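**Unit 4: Shared Workspaces with Two Arms**
Bratley Automation Certificate, handout for Mon 15 June

Students must read the cell rules before entering the Prisen laboratory. Where two arms serve one table, each is treated as a separate hazard. Speed in teaching mode is limited to 800 on the course scale, and no one may reach over the table while either arm is enabled.

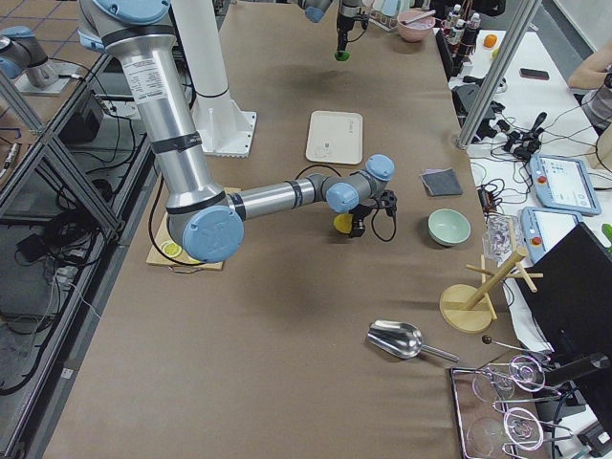 *Figure 1. Two-arm table with grippers, household items and teach pendants.*

Each teach pendant must remain within reach of its operator, with the emergency-stop button uncovered. Cables are to be kept clear of the arm's path. Glassware is placed last and removed first.

Report any stop on Form 353 before restarting. Reading for next session: Lindqvist notes, section 2.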